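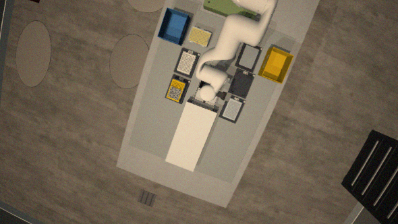 Chez Jovosent, la journée portes ouvertes d'octobre commence au sous-sol, devant deux écrans. Avant de toucher une vraie paillasse, chaque protocole est joué en simulation : le bras, les plaques multipuits, les portoirs et les bacs y ont tous leur double numérique. L'équipe appelle cette cellule Murov. On y a déjà fait tourner 1 193 essais, et les visiteurs, admis par groupes de 6, peuvent demander un départ à l'endroit de leur choix.

La démonstration porte sur une tâche ingrate, le transfert de plaques d'un support à l'autre. Le bras blanc travaille à la verticale, pince vers le bas, au-dessus d'une paillasse plutôt encombrée.

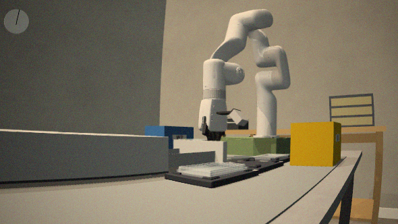 Pour Zoila Valderrama, le virtuel a ses limites : un couvercle qui colle un peu, une plaque légèrement voilée, cela ne se devine pas dans un modèle, et elle voudrait voir 300 passages réels avant de confier ses échantillons à une machine.

L'objection revient à chaque visite. Jovosent répond par le calendrier — 4 000 essais simulés d'abord, puis la cellule Harden, à l'étage, où les mêmes gestes seront repris sur du matériel courant.

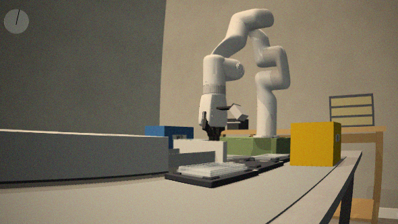 Reste la question du rangement. Les laboratoires déplacent leurs bacs sans prévenir, et le logiciel Mägi doit retrouver chaque support avant de refermer la pince. La salle du haut se visite à partir de 14 heures, sur inscription à l'accueil.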